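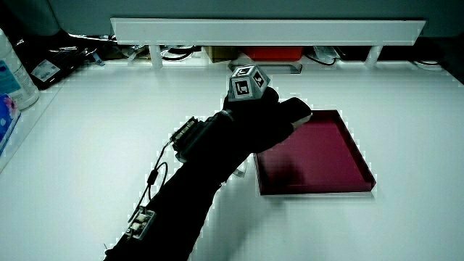 About Gririco

Gririco sells trays. We have been selling them since the spring we got tired of buying other people's, and we still think most of the things written about home organizing are nonsense. If you came looking for a promise that a tray will change your life, you will find plenty of other companies willing to make it.

What we claim is smaller. People put their phone, keys and glasses down in a different spot every evening and lose time looking for them the next morning. A shallow tray in a fixed place helps with that, some of the time, for some people. It doesn't help the person who walks in with both arms full and drops everything on the stairs. We have that person in our own office and have given up on him.

How it started

The company was set up by Osaze Etim, who had worked in the storage aisle of a furniture chain and had come to distrust nearly everything in it. Drawer dividers that fit no drawer. Baskets with lids, which hide a mess without reducing it. Phone stands shaped like animals. He wrote a long complaint to his manager and was told to put it in the suggestion box.

The first Gririco tray was named Gorkham, after the street where Osaze was renting at the time. We made 40 of them. They were too deep. A phone went in flat and people had to tip the whole thing up to get it out again, and they told us so in fairly plain terms. We still have a few in the stockroom, holding screws.

What we make now

There are 2 trays in the range. We are asked regularly why there aren't more, usually by people who want to sell us molds.

Zacharias is the square one, with low rims on all four sides and nothing inside it. We tried compartments. Testers spent their time deciding which compartment a thing belonged to and then left it on the table next to the tray. The open floor won, to the annoyance of the two of us who had drawn the compartments. It comes in dark red. We had a gray version for a while, and it vanished on gray counters, where people set hot mugs on it without looking.
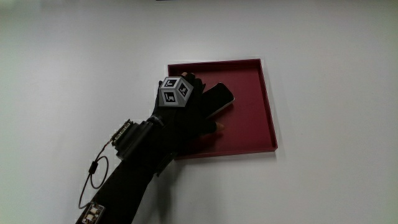 Phone and tray. The low rim leaves space for fingers to get around the sides.

Mirura is the long one for hallway shelves. It sells less well than Zacharias and we are not sure we like it ourselves. The length was chosen to suit a shelf that turned out to be unusual. A shorter one has been under discussion since March and may or may not appear.

How we decide things

Slowly, and with a good deal of arguing. We keep a plain white tabletop clear for handling tests, and the test is dull: put an everyday thing in the tray, take it out, do it again from another side. Phones are the hardest, being flat and slippery, and they are also what most customers say they bought the tray for. If the rim gets in the way of a hand, the rim comes down. If it's so low that things slide over it when the tray is carried, it goes back up a little. We have gone back and forth on this more often than we'd like to admit on a company page.

We don't trust surveys much. People say they want a place for everything, and then you visit and the place for everything has mail on it. When a customer offers to show us how they use a tray, we would much sooner see that than read a score out of ten.

What we don't do

We don't put mottos on the trays. We don't sell them in sets with a matching candle. We have no app. A consultant once suggested a subscription, and we are still trying to work out what would arrive each month.

We also won't tell you that you need one. Use a dinner plate for a week. If your phone is on the plate most mornings, a tray will probably suit you, and the plate can go back in the cupboard. If the plate is empty, save your money.

Who we are

There are 6 of us, counting Osaze, who now handles suppliers and answers most of the complaints himself. Our usual production run is around 1000 trays, and when one sells out we wait for the next. Orders are packed in the same building as the office, so a question about a missing parcel can generally be answered by walking down the hall.

Complaints, doubts and pictures of badly cluttered counters can be sent through the contact form. We read them all, though replies are slower in the weeks after a delivery.

Page last updated May 25, 2020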